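Robots and Everyday Work, notes for session four
Can a machine do the fiddly jobs yet?

Last time we got as far as dishwashers and laundry, and several of you asked whether the shop floor is any easier. I'd say a little, and I'll try to explain why without rushing. On a bench you can bolt things down and put the parts where you want them. In a kitchen somebody always moves the teapot!

Taking an old desktop computer to pieces is a lovely job to think about (I have skinned my knuckles on plenty of them). There are levers, tabs you have to squeeze, plugs that want a wiggle, and cables that flop about wherever they please. A rigid part stays the shape it was when the robot planned its move, but a cable doesn't, and that one small fact has used up a great deal of clever people's time. 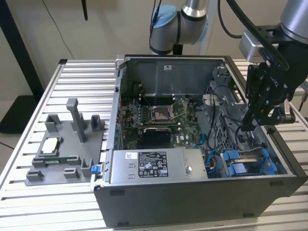

Watch out for the blue plastic parts in both, and the cables nearby.

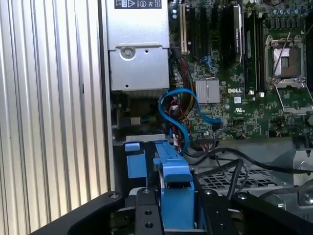
Kumiko Amano wrote back after reading a draft of these notes to say that I was being too kind to the shop floor. Her view is that a bench only looks easy once someone has spent weeks making the fixtures, and that if you counted those weeks the kitchen might not come out so badly. I think she has a point, and we'll give it ten minutes in class.

For your reading, please work through the Clindmont handout, pages 18 onwards. While you read, keep a note of every step where a person would go by feel, such as knowing a clip has let go, and ask yourself what the machine would have in place of that feeling. Bring 300 words on one chore of your own choosing, household or workshop. Mine will be changing a duvet cover, so do be gentle with me.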